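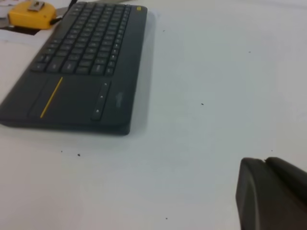

Willuvness Garden opens its lower terrace and pond walk to visitors

Category: Gardens & Days Out

PRUDHAM, Aug 24, 2020. I've been waiting a long time to write this one, so forgive me if I go on a bit. The lower terrace at Willuvness is open! If you've visited us before, you'll know the spot as the green gate at the bottom of the lime walk with the chain across it. The chain is gone, and you can walk right through and down to the water.

We started clearing in March, and I'll admit I had no idea how much bramble one slope could hold. Under it all we found the old stone steps, most of them still sitting where they were laid, and a narrow channel that used to carry water from the spring down to the pond. We've cleaned the channel and relined the worst stretch, and now you can hear the water from the first bench (my favorite seat in the whole garden, and I'm happy to share it).

The path makes a loop of 1,210 feet. It drops down the steps, follows the pond on the north side, goes over the little plank bridge we call the Ko bridge, and climbs back up through the ferns. If steps are hard for you, come in by the orchard side instead. That way is gravel the whole distance and gets you to the pond with no stairs at all, though the last bit is steep enough that you may want a hand with a wheelchair.

Planting is a mix of old and new. The big maples were here long before any of us, and so was the crooked pine that leans out over the water. We've added 80 Japanese irises along the edge, plus hostas, sedges, and a whole bank of blue hydrangeas from Dritomell Nursery, who also talked me out of a bamboo I'd fallen in love with. They were right. The irises won't do much until next summer, so come now for the hydrangeas and the shade, and come back in the fall when the maples turn. I can't wait to see that from the new bench.

A few practical things. We're open every day except Monday, 10 to 5, with last entry an hour before closing. Tickets are $8 for adults and free for kids under 12, and the terrace is included. We're letting people onto the loop in small groups and asking everyone to walk it clockwise, and please wear a mask at the gate and on the bridge, where it's tight. Dogs are welcome in the upper garden on a leash but can't come down to the pond. The tea hut is doing takeout only, and yes, there is still plum cake.

Parking is in the field off the Prudham road, 2 minutes on foot from the gate. Members of the press who'd like to walk the loop before opening time can leave a message at the garden office, and I'll gladly take you down myself. Bring decent shoes, the steps are slick after rain!

Recent news from Willuvness
- Plum cake is back at the tea hut
- Rose border: what's in bloom this week
- New summer hours at the garden
- Plant sale moves to the orchard

Get garden news in your inbox. Enter your email to sign up for our monthly newsletter. You can unsubscribe at any time.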